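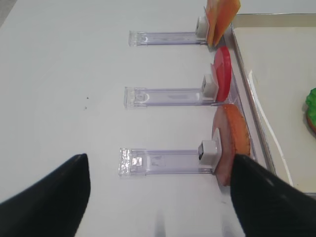

Canteen and lunch orders, Term 4

Right, quick one before the bell. Lunch orders are changing and a few of you have asked what's going on, so all of it in one spot.

Paper bags in the classroom tub are finished at the end of this term. From the first Monday back everything goes through the Prevbridge app. Cut-off is 8.30 am. Not 8.35. Larysa Ivanyshyn in the canteen has been very patient about the phone calls but she's also got bread to butter.

If you don't have a smartphone, or don't want another app (fair enough), come to the office and we'll set up a prepaid card. Cash over the counter still fine for recess, coins preferred, no fifties please.

Menu. Pies stay. Sausage rolls stay, Fridays only. Sushi is back, two flavours, tuna and the avocado one, but you need to order it the day before becuase it comes in from Omham. Fruit cups down to $2, which is what we were charging back in May. Flavoured milk is off the list for now, supplier trouble, will let you know. 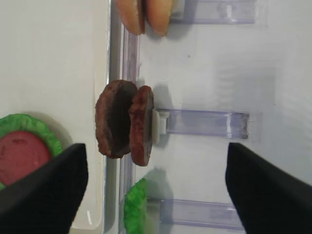
Allergies. Please, please update the form even if nothing has changed. We sent home 100 of the pink sheets and have 27 back. No form means your child can't order hot food in Term 4, and I don't want to be the one telling a Prep kid that at the counter. Spare forms are on the bench outside the office, or Gonçalo Salgado can email you one.

Helpers. Tuesdays and Thursdays are short. 9 till 11.30, mostly sandwiches and wrapping, you get a coffee and a toastie out of it. You'll need a Working With Children Check, takes a little while to come through so start now if you're keen. Younger siblings can't be in the kitchen, sorry, insurance.

Also the lost lunchboxes. There is a crate of them. Some have been there since winter and I'm not opening them. Anything not collected by the last day goes in the bin, lids and all. Drink bottles will get washed and go to the second hand stall.

Menu price list comes home Friday with the readers. Yayra Agbenyega is doing a translated copy for anyone who wants it, just ask her at pick up. She's usually near the bike racks.

Think thats everything. Sunscreen note is on the next page.

Posted in: School News > Canteen & Uniform Shop

Contact the office | © Ivanholm Primary School | Back to top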